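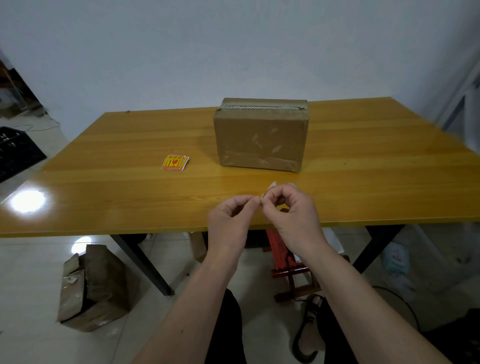
## 3. Labelling at the packing table

### 3.1 Procedure

Work at the packing table was split into four steps — fold, fill, tape, label. The first three are dealt with in Section 2. Labelling has had much less attention in the packing literature, probably because it looks trivial. One sticker, one box, next box. Our timings say otherwise.

All sessions were run on the Hindimell site, ordinary working hours, ordinary stock. Packers sat at a table and took sealed boxes one by one. Fragile labels were supplied in small stacks, laid flat on the tabletop within reach. No instruction was given on which hand to peel with or where on the box to stick the label, except that it had to go on an outer face and not over a taped seam. Packers used to the Cerus line asked about this rule several times. Cerus lets them label over the tape.

Figure 1 shows the peeling step. Closed carton towards the far side of the table, labels to its left, a small whitish piece held between the fingertips of both hands. The carton has clear tape on its front face and a striped tape along the top seam. The top label is yellow with a red border and a red broken-glass symbol.

**Figure 1.** Peeling step at the packing table, with sealed carton and fragile labels.

### 3.2 What was timed

A labelling cycle was taken to start when a hand first touched the label stack and to end when both hands left the carton. Re-smoothing counted as part of the cycle if done straight away, otherwise not. We logged 85 cycles. Two were dropped, both because the packer was called away half way through.

Each cycle was then cut into three parts: picking (getting a single label off the stack), peeling (parting label from backing), and placing. Cuts were made by one coder and checked by a second. Where they disagreed the earlier mark was kept. A crude rule but it was applied the same way throughout.

### 3.3 Results

Peeling took the most time. Roughly 40 per cent of the cycle on average, more than placing, and a good deal more than we had guessed from the pilot. Picking was short when the stack was neat and poor when the labels had fanned out, as packers then tended to lift more than one and had to put the extras back.

The slow part of the peel was nearly always the start. Once a corner was up the rest followed quickly. Packers had different ways of finding the corner: bending the label back on itself, scratching with a thumbnail, rolling the edge between finger and thumb. Bending worked best on new labels. On labels with a softened corner it did very little, and most packers gave up after one try and went to the nail.

Both hands were needed in nearly all peels. This matters for the layout of the table, because the carton is left unheld for that time. On a flat table that's fine. On the sloped Eltia bench tried in December cartons crept towards the packer during the peel, and had to be pushed back before placing. We have not included the Eltia cycles in the totals.

Scraps were a nuisance we had not planned for. Backing pieces cling to fingers, then to the carton, then to the tape. Packers shook them off, wiped them on the table edge or stuck them to the underside of the table. In 42 cycles there was at least one extra hand movement that served only to get rid of backing. Coders did not agree well on the very short ones so that figure should be treated with some care.

Placing was quick and mostly tidy. Front faces with wrinkled tape along the lower edge pushed packers to stick the label higher up, or to switch to the top. Dented corners made no diffrence that we could see, nobody labels near a corner anyway.

### 3.4 Notes on the boxes

Cartons were a mix of new and reused. Reused ones had softer corners and often an older layer of tape left in place under the new one. Papadopoulos cartons (the longer, lower type) were liked by packers since the long side gives room for a label clear of the seam. The short cube type was disliked for the oppposite reason.

Sitting or standing was left to the packer in the pilot but fixed as sitting for the main sessions — reach to the far side of the table is shorter when seated, and several packers slid the carton closer before placing. Slide time was counted under placing. Might be better split out in later work, along with scrap handling, which at present is spread over both peeling and placing depending on when it happened.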